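Toys & Games > Building Sets > Opinion

Reading time: 3 minutes

The display shelf is not a playroom

My first big building set came in a box with 978 pieces, and I built it in one weekend with my brother on the floor of our parents' kitchen. We lost 71 of these pieces during the next summer. I know the number because my brother made a list and sent it to the manufacturer, and they sent us back an envelope with all of them, and a sticker.

I tell this because in August I bought the Lusell Harbor Crane, which has 3457 pieces and a price I will not repeat at home. It is a beautiful thing. It is also made for adults who will build it one time, put it on a shelf and clean it with a soft brush. The instruction book says on page two that the model is "intended for display." The main boom does turn, but after nearly twenty turns the small gear inside began to slip.
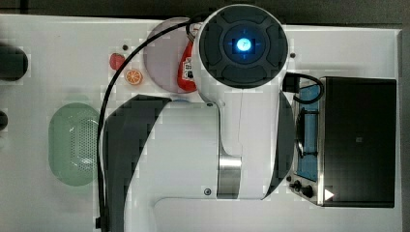
White arm, blue light.

I have no problem with expensive sets for grown people. I buy them, so it would be strange to complain. My problem is that this way of thinking now goes down to the sets for children. Grulus had for many years a line of simple trucks and cranes with thick axles, which a child of six could build badly and still drive through the garden. Last year they replaced it with a series where every vehicle has a stand and a name plate. A truck with a name plate does not want to be driven.
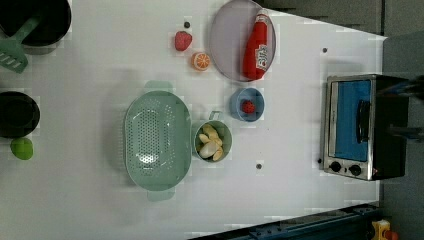
A good toy, in my opinion, is one that can stay unfinished. Children mix the sets, they lose the instructions, and a roof from one box becomes a boat in the next one. The companies know this very well, but they cannot print it on the package. Look at how toy food is used – it has no final form, and a green colander and a slotted spatula are enough for a game where the menu changes each minute. Building sets had the same freedom when I was small, and I would like them to keep it.

Kwesi Laryea, who reviews sets for the Nutside newsletter, wrote to me that I am too sentimental. He says that the display sets pay for the cheap ones. Maybe this is true for a big company. For a small one like Grímsdóttir I am less sure. Their new lighthouse has 1835 pieces and it took all their design work for the year, and the cheap boxes of mixed bricks have been "coming soon" since spring.

What I ask for is modest. Put stronger gears in the models that have moving parts. Print two or three alternative builds in the back of the book, as it was done before. And leave one shelf in the shop for boxes without a theme, where the picture on the front shows many small things and none of them is the correct one.

My crane stands now in the hallway. My daughter asked if she can take off the hook for her fishing boat, and I said yes – after some minutes.

Related
Lusell Harbor Crane: notes from a slow build
Where to find spare gears for older Grulus trucks
Sorting by color or by shape?
Grímsdóttir lighthouse, first look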